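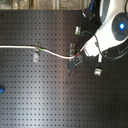
Prorholm Birdsong Notes

Print | E-mail

Almost 300 short recordings of dawn song from the Prorholm marshes, with plain text notes. We love these birds and hope you will too!

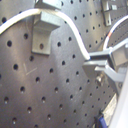

Dark gray plate with angle bracket.

Files are WAV, up to 10 minutes each, sorted by site (Khunthong is the loudest, wow)
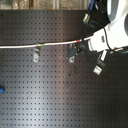

and then by hour. Wind noise is left in. Last update: January 28, 2018. 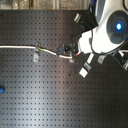
New wren clips go up in March, so send yours in!

Print | E-mail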